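Teaching by Hand: Inside the Hilura Fabric Program

At the Kvaran laboratory in Dudulstead, the working day begins with laundry. Garments are washed, dried and sorted by colour before the first operator arrives at eight in the morning, and by midday most of them have been handled many times over.

The laboratory is home to Hilura, a program that gathers examples from which a learning system can be taught to handle cloth. An operator guides the robot through a short task, such as drawing a sleeve straight or lifting a hem, while a small camera near the gripper records the movement at close range. Each attempt is stored as a single example. The program has set a target of 800 examples for every task on its list, which at present runs to 43.

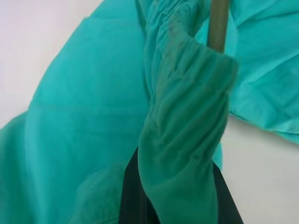
Cloth was chosen because it is difficult. A cup keeps its shape when it is picked up; a shirt does not. Folds hide other folds, a cuff may turn in on itself, and two pieces of similar colour can be hard to tell apart at close quarters. The laboratory therefore asks its operators to vary the starting position of the fabric before each attempt, and to leave creases as they fall.

Unsuccessful attempts are also kept. An operator who loses hold of a garment is asked to recover if possible and to carry on to the end of the task. Reviewers in a second room then label the recording, noting where the grip failed and what was done next. Early in the program such recordings were discarded, a practice that was changed after the system proved unable to recover from its own small errors.

The work is slower than visitors tend to expect. Operators complete 11 days of training before their recordings are accepted, and sessions are kept short to limit fatigue. Breaks are scheduled and are not optional.

A second site, at Eltandale, is due to open in November with 19 operators. It will use different tables, different lighting and a separate stock of garments, so that the system does not become too accustomed to a single room. Recordings from both sites will be reviewed at Dudulstead under the same labelling rules.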